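Robots took over the sorting bench, what happens to the sorters?

Majdi Sabbagh
I pack kits at Valler, the Elbridge building, and since May a robot has been doing the block boards. I used to fill almost 50 a shift and now I mostly reset bins and sign off trays. Anyone else been moved like this? Did your pay change?
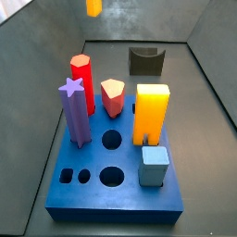
2 replies

prerkuten_fan
Same at Howlader! Pay stayed put, but my wrists feel great (and I'm bored stiff by 2 p.m.). Ask for the training on clearing faults, they gave us 24 hours of it.

dockside
get it in writing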